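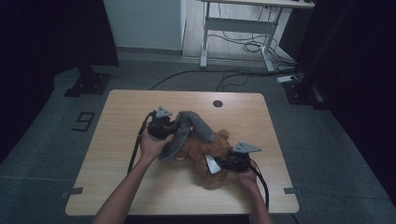 DELLSTEAD, August. Clerkemar, the small company that has spent the past few years helping robots get better at handling soft and awkward things, is very happy to announce that its hand-guided teaching program, Arar, is opening to outside partners this month. The program has been running quietly at the company's Dellstead workshop, and the team feels it has reached the point where other people ought to have a go at it.

For readers who haven't followed the work so far, the approach is a friendly one. A person takes a gripper in each hand, sits or stands at an ordinary table, and does the job the way they would like a robot to do it. The grippers record how they were moved and when they opened and closed, and those recordings become the lessons a pair of robot arms will later learn from. There is no code for the demonstrator to write and no robot arm to steer, so people who are good with their hands (sewers, packers, toy makers, and one very patient retired upholsterer) have been able to start teaching within their first morning.

Arar's first collection is devoted to plush and fabric, which anyone who has ever tried to wrap a teddy bear for a birthday will understand is a good deal harder than it sounds. A bear squashes and tips over, and a length of fuzzy fabric wrapped around it likes to slide off whichever side you aren't holding. Demonstrators work with both grippers at once, steadying the toy from one side while the other side is lifted or tucked, and they are encouraged to carry on when something slips instead of starting over. The recoveries are kept and labeled along with everything else.

The collection being released to partners contains 1,914 two-handed demonstrations, recorded by 30 people. Of these, 769 include at least one slip and recovery, and the team is especially fond of those.

"I came to this from remote control, where you drive the arms from across the room, and I still love it for certain jobs," said Walter Agudelo, who leads the teaching program at Clerkemar. "But with a soft toy you want to feel it give a little. When the gripper is in your own hand you notice the stuffing shift, and you change your mind about where to squeeze before you've really thought about it. I'd been trying to write that down for years, and I'm much happier letting people show it."

Remote control will stay a part of the program. Once a task has been taught by hand, Clerkemar's operators try the same task through the arms themselves, partly to check that the motion suits a robot's reach and partly to add corrections where an arm gets stuck. Partners may send in demonstrations of either kind, and the two are stored separately so that nobody has to guess which is which.

The first outside partner is Vasseur, a maker of children's toys and nursery fabrics, which will be sending its own plush patterns to Dellstead over the coming months. Its packing staff will take turns as demonstrators and will be paid their regular wages for the time, an arrangement Clerkemar intends to ask of every partner that joins.

Partners receive 2 pairs of hand-held grippers on loan, a written guide to setting up a table, and a day of help in person from the Clerkemar team. A partner's recordings remain its own unless it chooses to share them with the wider program.

Visitors are welcome at the workshop in the afternoons throughout August, from 2 p.m., and are warmly invited to pick up the grippers and try wrapping something. Please let the front desk know ahead of time if you plan to bring a soft toy of your own, so that a table can be kept free for you.

**About Clerkemar**

Clerkemar builds tools for teaching robots by demonstration and by remote control. It is based in Dellstead, where its workshop and its teaching program share one floor.

**Press contact**

Walter Agudelo, Arar teaching program, Clerkemar, Dellstead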